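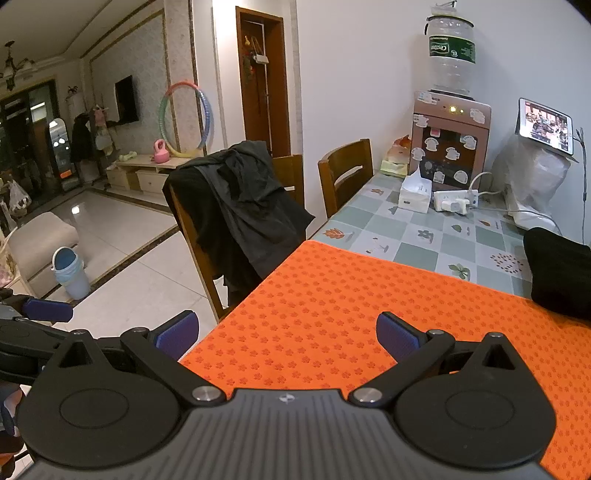 The Cencombe recipe cards are a transcribed set of handwritten household recipes from Cencombe and the nearby town of Mastbridge. The set has 1311 card records, taken from kitchen boxes, notebooks and the backs of envelopes. Each record holds the text of one card as written, plus a cleaned-up version with the ingredients split out.

Maintained by Eldana Ejigu. Current release is 1.2 (July).

## What's in the folder

```
cards.csv one row per card
ingredients.csv one row per ingredient line
units.csv lookup table for household measures
boxes.csv one row per source box or notebook
notes/ transcription rules, open problems
```

All files are UTF-8 with a header row. Fractions are stored as typed text (`1 1/2`), not as decimals. A decimal column was tried in 1.0 and dropped because spreadsheets kept rewriting it.

## Columns in cards.csv

| Column | Meaning |
|---|---|
| `card_id` | Box letter plus number, e.g. `H-042` |
| `title_raw` | Title exactly as on the card |
| `title_clean` | Title with spelling fixed |
| `course` | One of 16 values, see `notes/courses.md` |
| `text_raw` | Full text, line breaks kept as `\|` |
| `text_clean` | Edited text |
| `credit` | Name written on the card, if the donor agreed |
| `legible` | `full`, `part` or `poor` |

`course` was assigned by whoever typed the card. Pickles and relishes are the messiest group. Some are under `preserve` and some under `side`, and I have not gone back to sort them out.

## Sources

The two largest boxes are the Huet box (prefix `H`) and the Wendel box (prefix `W`). The Huet box is mostly baking. The Wendel box is broader and has a long run of soups and one-pot dinners, many of them on the same yellow index cards.

Smaller donations share the prefix `M`. Use `boxes.csv` to tell them apart, since the `M` numbers run straight through from one donor to the next.

## Transcription rules

- Type what is on the card, including misspellings, in `text_raw`.
- Put unreadable words in square brackets with a question mark: `[nutmeg?]`. If there is no good guess, use `[?]`.
- Crossed-out text goes between tildes. If a new amount was written over the old one, keep both.
- Notes in the margin go at the end of `text_raw` after `NOTE:`.
- Don't add oven temperatures. "Hot oven" stays "hot oven" in both text columns.

1098 cards are marked `legible = full`. Another 116 are `poor`, mostly from grease or water, and their ingredient lines should not be used for anything that depends on amounts. The rest are `part`.

## Household measures

`units.csv` maps terms like "teacup", "butter the size of an egg" and "small can" to a suggested modern amount. Treat these as suggestions. "Teacup" in particular does not seem to mean the same thing in the Huet and Wendel boxes -- the Huet cake recipes come out much too dry with the Wendel value -- so it has two rows, and you need to join on box as well as unit.

## Known problems

- Duplicate recipes are kept. Several households copied the same date bar recipe, and the differences between copies may be useful to someone.
- `W-201` and `W-202` are the front and back of one card. They were typed separately and will be merged in 1.3. The old IDs will stay in a redirect file.
- A few cards give only ingredients and no method. `text_clean` is the ingredient list in those cases.
- The canning recipes are here as historical text. Processing times on them are often missing or too short by present-day standards. Don't can from them.

## Using and citing

Text and tables may be reused with credit to "Cencombe recipe cards" and the release number. Please leave the `credit` column attached if you reprint a whole card.

## Changes

**1.2** -- Added the last of the `M` cards. Fixed swapped columns in `units.csv`. Moved the course list into its own file.

**1.1** -- Second proofreading pass on the Huet box. Dropped the decimal amounts.

**1.0** -- First release, Huet and Wendel boxes only.

Corrections are welcome. Send the `card_id`, the column, and what it should say.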